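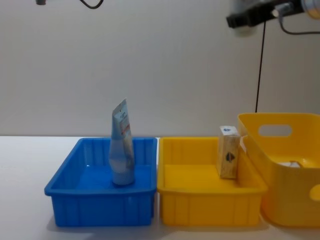 The Great Bathroom Cupboard Sort-Out

If you read last month's newsletter you'll know I promised to deal with the bathroom cupboard before the cold weather set in. Well, it's May and I've finally done it! It took most of a Tuesday, two cups of tea and one trip to the bin that I'd rather not talk about.

I don't know how your cupboard works, but ours had turned into a sort of landslide. You'd open the door looking for a bandaid and a bottle of sunscreen would come out to meet you. Under the sink was worse. I found three opened packets of cotton buds and a hotel shower cap from a weekend in Zastmont that must have been years ago, because we've painted that room twice since.

So out it all came. I dragged everything to the big white table where there's decent light, and I went looking for something to sort it into. I've bought fancy organisers before (the bamboo ones with the little dividers, remember those?) and they always end up full of batteries. This time I wanted plain plastic that I could rinse under the tap. I ended up with a blue tray and a yellow tray from Vendska, same size and same shape, with ribbed sides and open tops, plus a bigger, deeper yellow bin with smooth walls. The trays were $8 each and the bin was $11, and I've had worse value out of a sandwich.

The colours turned out to be the useful bit. Blue is for tubes. Yellow is for boxes. I know that sounds too simple, but I've tried sorting by person, by body part and once, in a mad moment, alphabetically, and none of them lasted past the first head cold. With tubes and boxes you don't have to think. It's a tube, it goes in the blue.

The other thing I'd pass on is to stand things up. A squeeze tube will sit quite happily on its round cap with the crimped end in the air, and it pokes up well over the rim of a shallow tray so you can grab it without rummaging. Little cardboard boxes do the same if you tuck them towards a back corner. I started with just one tube in the blue and one small box in the yellow to see how they'd sit, and I was so pleased with myself I went and made a fresh cuppa before doing the rest. Mine do lean a bit, but they lean less as the tray fills up and they've got mates to hold them straight.

The big yellow bin is for anything tall or awkward – the hairdryer, the hot water bottle, that enormous tub of sorbolene that never fits anywhere. It lives on the floor of the cupboard and the two trays go side by side on the shelf above. Measure your shelf first, please! Mine is a whisker wider than the pair of them and that was pure luck.

While I had everything out I checked the dates, and I filled a whole shopping bag with things past their best. Don't put old medicines in the rubbish or down the loo. The chemist on Dulau Street takes them back over the counter and was very nice about my bag, which can't have smelled wonderful.

A couple of you wrote in about labels after the pantry item. I haven't labelled these and I don't think I will, seeing as you can look straight in from the top. If you do want them, the Tapia wipe-clean ones I mentioned stick well to a smooth wall but I wouldn't trust them on ribs, they lift at the edges.

Next month I'm tackling the linen press, heaven help me. If you've got a good way of folding a fitted sheet, hit reply and tell me, and please don't send me the one where you put your hands in the corners. I've tried it. I ended up wearing the sheet.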